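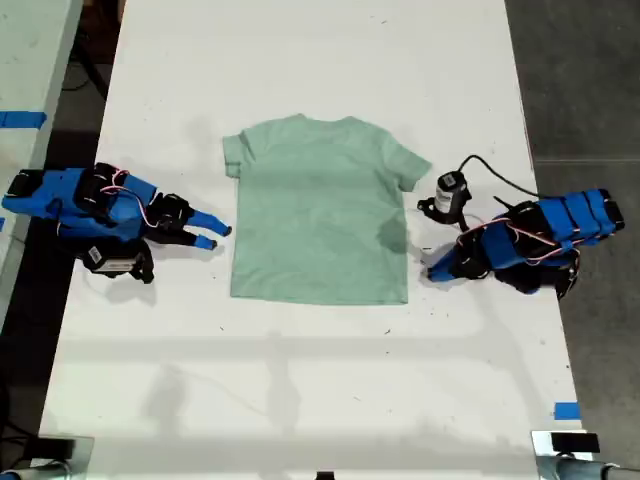

Session 8: reading a kit offer before you sign it. Our case for this session is the Brarkex two-arm bench kit, which Miltness sells to colleges as "ready for laundry". The phrase does a lot of work, so we'll take it slowly. Folding a T-shirt is a fair test for any pair of arms, as cloth has no fixed shape and no interest in helping. Look at the mint-green one on the table: one sleeve is folded down, the other flares out, and there are wrinkles near the shoulders. A brochure would have ironed it first. Each arm has a gripper and a camera near it, and neither gripper is touching the cloth, which is the point at which most brochures stop.

What the offer says
The price is 2154 euros for the pair, printed shells included. Delivery is in August, if you believe in August. Support is by email and answered by Valter Moreira, who is prompt and very fond of the word "shortly". Training costs 300 extra and lasts one afternoon.

What the offer leaves out
The table. Clamps, possibly. Any word on what "folded" means. Marloes Postma asked for a definition and was sent a video with music.

Compare the rival Monduner kit, which promises a 70 per cent success rate and then, on a later page, defines success as "garment remains on table". By that measure my own wardrobe is doing well – or the part of it that isn't on the floor.

For the seminar
Read the Lưu checklist, sections on wiring and spare parts. Loose wires near a joint are worth a question to any seller. Ask what a new servo costs and who fits it.

Hậu Tạ and Khoa Đinh will argue for buying, Thoa Cù against. Bring one page each, no slides. Everyone else should bring a T-shirt they don't mind seeing badly folded.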